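3.2 Budgeting for the cell before buying it

I'll admit we did the money part backwards the first time. Karthik Weerasinghe and I picked an arm we liked, then went looking for a table that would hold it, and by June we had 2 quotes that didn't fit in the same room, let alone the same budget. So for the Matubbar cell we started over in simulation and let the layout tell us what to shop for.

The rule was simple enough: if a thing had to be in the model for the task to run, it got a line in the spreadsheet. That covered the arm and gripper, the perforated tabletop, the benchtop machine and the flat plate that sits in front of it. We ended up with seven lines, and four of them (this surprised me!) were stuff we'd never thought to price before. Cables were one. Emmett Hutchins had been asking about cables for weeks and we kept waving him off, sorry Emmett.

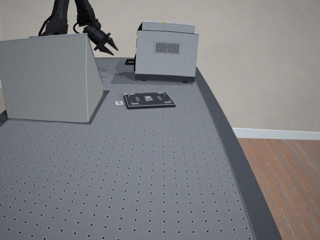
Figure 4. Simulated layout used for the purchase list.

The tabletop turned into the longest argument. Lostitz would sell us one with holes all over, while Flivstead wanted to drill only where we asked, for less money. I leaned toward the cheap one, but Akihiko Kudo pointed out that we'd moved the enclosure two times in the model already, and every move on a real table would mean a drill and a day lost. We went with the full grid. The arm we left as a rental line for the first year, and Section 3.3 goes through how we compared that with buying.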